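April
By Lwazi Buthelezi

Unathi Sibiya has worked at the same white table for two years, and she still moves the plant every morning. It is a pothos in a small pot, grown from a cutting she took at her last job.

"It goes over by the window first thing and comes back after lunch," she says. "If I leave it in one place it leans."

The office, on the Botha side of the building, is one big open room. Sibiya likes a clear table and keeps very little on it – a pen holder, one book and the pothos. Everything else has to go on the shelves by the end of the day.

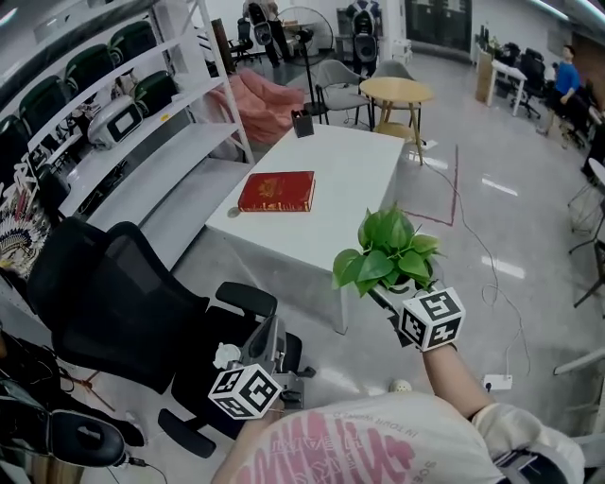 The pothos at the edge of the table, with the red book and the pen holder.

The red hardback gets asked about most. "People see the gold on the cover and think it must be valuable," she says. "I paid 16 rand for it. I've read half."

She is less pleased with the shelving. The tall white unit was meant for files, but the green chair seats ended up on top and have stayed there. "I've asked for them to go to the Brudov store. They say next month."

Would she swap the mesh chair for something smaller? "No. I like the high back, and I can turn it to talk to people."

Her next job is repotting. She has a bigger pot at home and plans to bring it in when the weather cools. Any cuttings are already promised to the people at Skireo, upstairs.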